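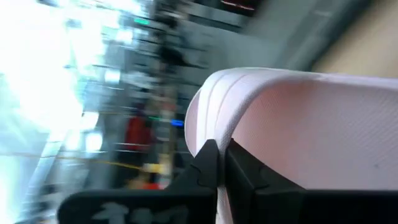

Pale cloth with a rolled, ribbed edge.

Juraj Kuruc would like it known that he does not hate towels. He has folded them for a living, on and off, for most of his adult life, first in the basement laundry of a hotel and now as the owner of Aloditz, a small linen service that washes and folds for guesthouses and two hair salons in Sastdale. What he can't stand, he tells me before I have sat down, is advice about them.

"Everybody has a method now," he says. "You roll it, you stand it up like a book, you fold it in thirds and it changes your life. It's a towel. You're going to be wet and you're going to pull it off the shelf."

I came with my own doubts, and they ran in more than one direction. I don't believe that a linen closet can make a person calm. I also wasn't sure that a man who charges by the piece for folding was the best witness against folding. Kuruc took that better than I expected.

"Sure, I make money from it," he says. "I make money because the guesthouse wants forty people to walk into forty bathrooms and see the same thing. That's a uniform. You don't need to wear a uniform in your own house."

We talked at the long table at the back of his shop in July, with the dryers going and the door propped open, which helped very little. He kept folding while he answered. I had asked him not to stop on my account, and he gave me a look that said he hadn't planned to.

His own fold is plain. He takes the towel by two corners on a long side, brings them together, runs a hand down to the hem, and then folds the length in half and in half again. The last turn puts the rounded edge at the front. The hems go inside. That's it, and it took him maybe five seconds.

"The hem is where you go wrong," he says. "It's thicker, it's sewn down, and it doesn't shrink the same as the rest. You buy the towel and it's a rectangle. You wash it for a year and it's got a waist."

He pulls a bath towel from the pile to show me, and he's right. The band near each end has drawn in so that the corners flare out. If you line up the corners, the middle bulges. If you line up the middle, the corners don't meet.

So which one do you follow?

"The middle. Always. The corners are liars."

This was the first thing he said that I thought I might use. At home I have been lining up corners for years and blaming myself for the result.

I asked about rolling, which has its loyal following, and which I was half hoping he would defend. He won't. Rolling is fine for a basket, he says, and fine for a suitcase if you have the kind of suitcase that wants it. On a shelf it wastes the space between the rolls. I pointed out that people swear it saves room. "Did they measure?" he says. I hadn't measured either, so we measured, with a tape he uses for tablecloths. On his shelf the folded stack won. But his shelf is deep and mine is narrow, and when I tried it that evening with my own hand towels there was hardly any difference. I mention this because Kuruc states things as laws, and some of them are facts about his shelf.

We had a longer disagreement about fabric softener. He says it coats the cloth and leaves it worse at drying you. I had read the same thing in a dozen places, all of which seemed to be copying one another, and I asked how he knew.

"I stopped using it and the salons stopped complaining."

Had he changed anything else at the same time?

He thought about this while finishing a stack. "New machines," he says. "Okay. So maybe it's the machines."

I liked him a good deal more after that. Most of the people I have interviewed about housekeeping would never have handed me the machines.

The number he does stand behind is 459, which is how many pieces he and his cousin folded on their worst day last year, when a wedding party filled every guesthouse in town and all of it came back at once. He wrote it on the wall in pencil, and it's still there by the light switch. I asked whether the folds at the end of that day were as good as the ones at the start.

"No. They were terrible. I was folding like an animal. You know who noticed? Not one guest."

Doesn't that sink the whole business?

"It sinks the part where it has to be perfect. It doesn't sink the part where it has to be done. If I leave them in the cart overnight, they smell. If I fold them badly, they're folded badly."

He has less patience for the equipment side of things. A few years ago he bought a Pisharody folding board, a hinged plastic affair, on the promise that it would make every piece identical. He says it did, for T-shirts. With anything thick it slid around, and he now keeps invoices on it. Then there is the Urno, a shelf divider that comes in sets of 3 and clips onto the front of a board so that stacks don't lean into each other. I assumed he would be rude about that one too, but he uses it. "A stack leans," he says. "That's physics. This is a piece of wire. I've got no argument with a piece of wire."

I have one. If your stack leans enough to need a fence, it may be too tall, and a shorter stack costs nothing. Kuruc agreed in principle and said I should come back and tell him where to put the other half of the stack.

What about how many towels a household needs? The lists I've seen run from two apiece to something like a small spa. He shrugs at all of it. He and his wife have five bath towels between them and a heap of old ones for the dog. When one of the five frays at the edge it joins the heap. He didn't know when he had last bought a new one and didn't seem troubled by it.

"People ask me what's the good brand. I don't know the good brand. I know if the weave is even and if the edge is sewn straight. Hold it up to the light. Pull it a little. If the stitching opens, put it back."

He does have one habit I would call fussy. Before anything pale goes on the finished stack he turns it over and looks at both faces for specks and loose threads. He caught a bit of lint while I was watching, flicked it off with a fingernail, missed, and flicked again. I asked if the guests would have noticed that.

"On white, yes. On white they think it's a bug."

Dark towels he doesn't check at all. He thinks the guesthouses should switch to gray and says so every spring, and every spring they order white.

I asked finally whether he folds at home. I had been saving it up, and I suspect he had been waiting for it. His wife does the bathroom, he says, and she folds in thirds, with the hems showing, in a way he would not accept from an employee.

And he lets it go?

"I refolded them once. Once." He squared off the stack in front of him and reached for the next towel. "They dry you the same."

My own closet has been done his way for a few weeks. The piles are straighter now that I've stopped trusting the corners. I am no calmer. The bottom towel in each pile is never used, a problem that none of the methods has ever addressed, and when I called Kuruc to ask about it he said to put the clean ones underneath, and then had to go because a salon was at the counter.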